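Lotside Round Table by Friesen

Lotside is a round dining table for small kitchens and for rooms that have to do more than one job. It seats four, or five if nobody minds bumping elbows. The top is solid oak with a dark stain and sits on a dark base, with room for chairs all round.

Tops are glued up in the Friesen workshop and left to rest for 12 days before they are cut to the round. Béla Lakatos drew the original version for a café, and the base has hardly changed. The base is fixed to the top with 11 bolts, all supplied, along with the key.

Finish

Two coats of hardwax oil are applied at the workshop. The oil stands up to ordinary use, but wipe up wine, coffee and citrus juice the same day. Pale rings can usually be rubbed out with a soft cloth and a little of the Flurnier care oil sold on the accessories page.

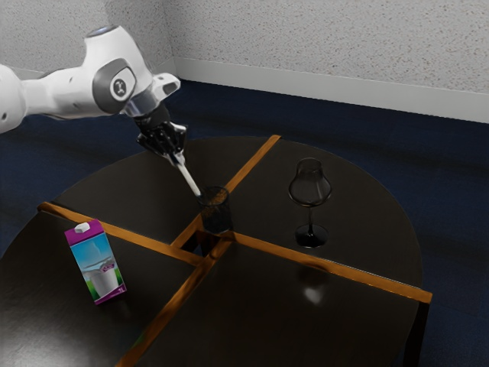
Re-oil once a year, or twice if the table stands in a south-facing window. Stained oak lightens slowly in strong sun. Move bowls and mats from time to time so the colour stays even.

Delivery and assembly

The table comes in 2 boxes, top and base packed separately. Assembly takes about half an hour and needs two people for the lifting. Please check that the top box will go round your stairs before ordering, as it can't be tilted on its edge in a narrow turn.

Price: £156 deposit, balance due before dispatch. Orders placed now leave the workshop in October.

Matching chairs are listed under Peduleo. For spare bolts, stain samples or other sizes, write to Benedek Fodor at the order desk.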